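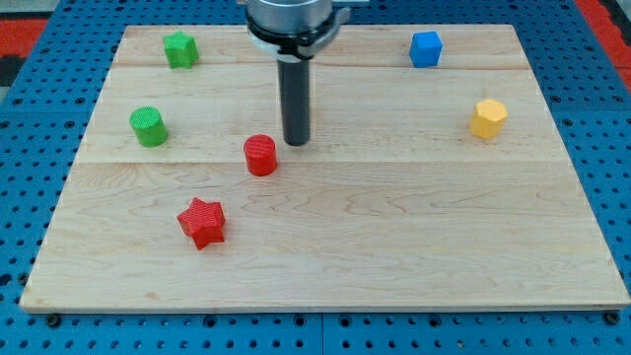
oldgluepot commented: leave the seams alone until you've lived with the board through a winter and a summer. Half the boards I see ruined were fine until somebody fixed them.

Search Varine Help Pages
Type a word or two
Go

Maple board with seams, colored blocks that may be scratching it. Oil, wax, felt, or leave it be?

stillfindingsawdust
2025-10-06

I've come into possession of a maple board. It's pale, flat, rectangular, made of planks glued edge to edge, and it cost me $73 at the flea market in Gillach, where the man said it was a pastry board and then, when I asked about the pastry, said it was also a cheese board. I believe it was whatever I was going to pay for.

It now lives in the family room and is used for shape blocks. You know the kind: stars, cylinders, a cube, a hexagon one that everybody in my house calls "the nut." Red, green, blue, yellow. I don't know for sure how they were made, but they have those fine parallel lines all over, so I assume somebody's 3D printer was involved. They came in a bread bag with no instructions, and I've managed so far.

Here is my trouble. The blocks get pushed around on the bare wood. They get stood up, knocked over, and dragged from one side to the other by a four-year-old with strong feelings about where green goes. The wood has no finish on it that I can detect. I've started to see faint gray scuffs, and if I catch the light from the window I can find one of the seams with my fingernail. I could swear I couldn't in July.

So:

Should I put something on the wood, and if so, what can a child's hands be on all day? My neighbor says mineral oil. My other neighbor says never mineral oil. They don't speak, so I can't get them to settle it.

Are the blocks doing the scratching? The green cylinder has a crosshatched sort of top that feels like a very polite nail file.

Do I need to do anything about the seam? I own clamps. I'd prefer not to find out whether I know how to use them.

I have one afternoon and a low tolerance for products that require a respirator.

bumpkinbevel

Mineral oil will do. Wipe it on, walk away, wipe off whatever the board didn't want. Do both faces and all the edges or it'll cup on you. Then do it again whenever it looks thirsty.

The reason your second neighbor hates it is that it never dries, so for a day or two anything you set on the board comes up a little greasy, and so does anyone who touches it and then touches the couch. Beeswax mixed in helps with that. You can buy the mixture in a tin at a price that suggests the bees were unionized, or you can melt some wax into some oil in a jar set in hot water and have enough until you die. Let it cool before the four-year-old takes an interest.

Expect the color to change. Maple goes from milk to weak tea. Some people are upset by this. Try it on the underside first and see if you're one of them.

clampdown_in_clulia

I'll take the scratching, as I've got a whole drawer of blocks like that and a table with the marks to prove it.

Plastic that soft isn't going to gouge maple. Maple is hard, which is why they make bowling lanes out of it. What you've got is more likely one of two things. Either the color is rubbing off a bit, in which case a damp cloth or a white eraser takes it right up, or there's grit caught in the layer lines and you are in effect playing with very cheerful sandpaper. Those grooves hold everything. Mine held glitter for two years and we have never knowingly owned glitter.

Wash the blocks. Lukewarm water, dish soap, an old toothbrush, then let them dry on a towel overnight. Do NOT put them in the dishwasher. I did, with a star, and what came out was more of a suggestion. Hot cars are the same story.

If the bottoms still feel rough, tape a sheet of fine wet-or-dry paper (mine was 300) to something flat, wet it, and rub each block in circles on its base. A minute per block is plenty. Rinse off the dust afterward. Leave the sides alone; you'll never get them even, and the ridges give small hands something to hold.

I tried felt pads too. They look smart, they stop the noise, and then they come off and get fed to the dog. I wouldn't use them around a child who still tastes things. Speaking of which, check the blocks against whatever size rule you go by if there's anyone younger than four in the house.

On the board: if the scuffs won't erase, go along the grain with 100 and then something finer. Only use the 100 if you must. It takes off more than you think and you'll spend the rest of your one afternoon getting its scratches out.

oldgluepot

I already said my piece up top but I'll say it at length, having been asked to by no one.

A seam you can feel with a nail is a board being a board. The planks swell in damp months and shrink when the heat comes on, and each one does it by its own amount, so you get a tiny step. It may be gone by spring. If you plane it flat now you'll have a step going the other way later.

A seam you can see daylight through is another matter. Then the glue has let go, and you'd want it apart, cleaned, reglued and clamped. Hold the board up to a lamp. No light, no problem, go have lunch.

Do not force glue into a hairline with a toothpick. It'll smear, the oil won't soak in where it smeared, and you'll have a blotch shaped like Florida.

Oil is fine. I use walnut oil, but not with somebody else's kids and nuts, so use the mineral. Keep it off the radiator side of the room.

stillfindingsawdust

Lamp test passed, no daylight. Eraser took off most of the gray, which was apparently the red star all along. Blocks are on a towel. I've oiled the underside only, and I'm now standing over it deciding how I feel about weak tea.

The neighbors have each been told they were right.

Recently answered

Getting crayon out of unfinished pine
Is a Thoroddsen workbench worth hauling up two flights?
Wooden puzzle swelled, pieces no longer fit
Butcher block smells like onions
What to do with one leftover bed slat
Toy shelf leans toward the window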